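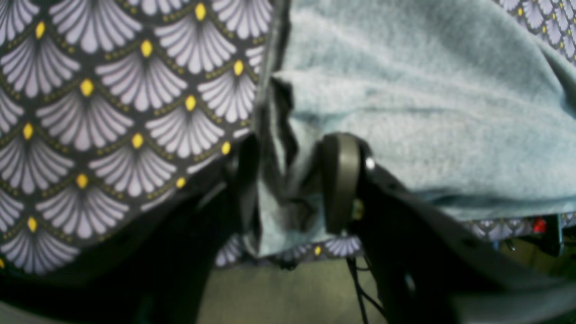 *Scallop-print fabric and the blue-grey fleece.*

I get asked every February how I start my chillies, so I've finally written it down. We're in Prarndale, where spring drags its feet, and if I wait for warm weather I get green chillies in October and not much else! So I start them early, indoors, on the shelf over the boiler.

## What you'll need

- chilli seed (I grow one called Echeverría, medium hot, very leafy)
- a seed tray with a clear lid
- seed compost, sieved if it's lumpy
- small pots for later, 9 cm or near enough
- a plant feed for tomatoes

## Sowing

1. Fill the tray and firm the compost gently with the flat of your hand. Water it now and let it drain. If you water after sowing, the seeds all float into one corner (ask me how I know).
2. Space the seeds 2 cm apart and cover them with a thin sprinkle of compost. Lid on.
3. Put the tray somewhere warm. Mine goes on a Dasari heat mat, but I managed for years with just the boiler shelf.
4. Check every morning. Some pop up in a week, some sulk for 30 days, so don't throw the tray out in a huff.
5. Lid off as soon as you see green, and move them to your brightest windowsill. Turn the tray daily or they all lean. 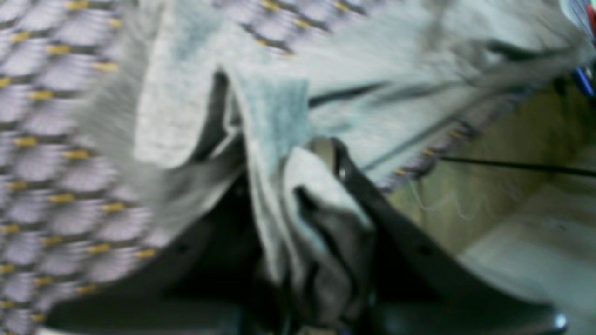 ## Potting on

When each seedling has 4 proper leaves, it's ready for its own pot. Hold it by a leaf, never the stem, and ease it out with a pencil. I plant mine a little deeper than they were, water them in and keep them out of strong sun for a day or two.

Mine move to the Nideck greenhouse at the end of May, and I start feeding once the first flowers show. Each plant gets 200 ml of diluted feed once a week, plus plain water whenever the pot feels light. Pinch out the top if they get leggy – it feels cruel but you'll get a much bushier plant. Greenfly will find them sooner or later. I squash them with my thumb and carry on.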